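Ilholm Textile Reuse Program
Progress report to the Jurance Community Fund
Reporting period: second half, ending December
Prepared by Henk Nijs, program coordinator

1. Status against the agreement

The sorting and repair streams are operating at the level set out in the funding agreement. The wash line is not. It was commissioned nine weeks behind schedule and has run on one machine for most of the period. Spending is within budget overall, with an underspend on utilities and an overspend on freight. No variation to the agreement is requested at this stage, but section 6 flags one that may be needed.

2. Intake

Intake for the period was 813 bags, against a target of 600. Nearly all of the excess came through the Mulder Street depot, which began accepting household linen in the second month. Linen was not modelled in the original application. It is heavier per bag than clothing, takes longer to dry and has a lower resale value, but the reuse rate is better than expected and the local shelters take it without sorting by size.

Bags are weighed on arrival and logged by depot. The log was kept on paper until the scale at Mulder Street was replaced, and the paper sheets have since been entered. Two weeks of weights from the Ilholm depot are missing. Bag counts for those weeks were recovered from the driver's run sheets, so the intake figure above is complete even though the tonnage is not.
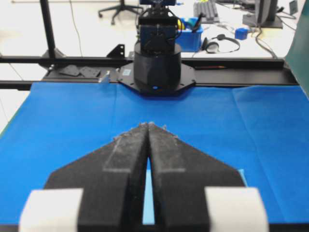 Contamination remains the main cost driver at intake. Wet bags are rejected at the door where staff are present. Those left outside the depots after hours cannot be rejected and go straight to disposal at our expense. Signage was changed to show opening times in larger type and the Saturday collection was moved forward to 7 a.m. Disposal charges fell in the following month and then rose again over the school holidays.

3. Grading

The four-grade system used in the pilot has been reduced to three. Grades B and C were being assigned inconsistently between shifts, and the price difference between them did not cover the time spent deciding. The current grades are resale, repair and fibre recovery. Items graded for fibre recovery are baled and held until there is enough for a full load.

Cotton and cotton-blend flat goods now have a separate bench. Hem condition is checked first, as a failed hem on an otherwise sound sheet or cloth can be restitched in a few minutes, while thinning in the body of the fabric cannot be economically repaired at all. Graders were previously checking for stains first and sending repairable pieces to fibre recovery on the strength of a mark that would have washed out.

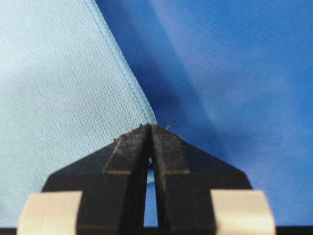 Stitched hem on a pale blue cloth, with a second blue fabric alongside.

The repair bench completed 500 items in the period, which meets the target exactly. The figure was reached ten days before the period closed, after which the bench was stood down for servicing of both overlockers. Rework was low. Most returned items were fitted sheets where the elastic had been joined under too much tension.

4. Wash line

The delay in commissioning was due to the backflow prevention device, which failed its first inspection and had to be reordered. The second washer was connected but has tripped its breaker under full load on repeated occasions. The electrician's view is that the circuit was undersized at fit-out. The landlord disputes this. A written quote for the upgrade is attached as Appendix B and the matter is with the leasing agent.

Ultier, the detergent dosing system specified in the application, is installed on the first washer. Dosing is accurate at normal loads and runs high at part loads. The supplier has adjusted the low-level setting once and will return to do so again when the second washer is available for comparison.

Drying has become the bottleneck. Racks are being used to supplement the dryer, which is workable in summer but will not be in winter. Throughput on linen is limited accordingly, and unwashed stock is being held on pallets at the Ilholm depot.

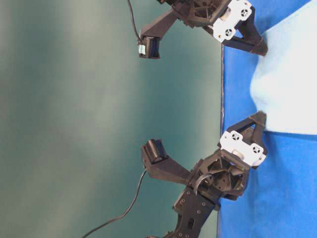 Storage at Ilholm is close to the limit set by the fire safety plan. Aisle widths were checked at the end of the period and found compliant. If linen intake continues at its present rate the limit will be reached before the dryer capacity question is settled, and Mulder Street would then have to stop accepting linen for a time.

5. Staffing and training

The program has 12 paid part-time positions, all filled at the close of the period. Two were vacant for five weeks. Manual handling training was delivered to all new starters. Training on the overlockers was postponed when the trainer withdrew and has been rebooked.

One minor injury was recorded, a needle puncture at the repair bench. First aid was given on site and no time was lost.

6. Matters for the next period

Resolution of the electrical upgrade with the landlord.

A decision on a second dryer. The utilities underspend would cover part of the purchase, subject to the Fund's approval to move money between budget lines. A variation request will follow if the quotes support it.

Revised freight arrangements. The current carrier charges by the pallet, and a rate by weight would suit baled fibre better.

Re-entry of tonnage data for the missing weeks, if the Ilholm weighbridge dockets can be located.

Attachments: A, statement of income and expenditure; B, electrical quote; C, intake log by depot.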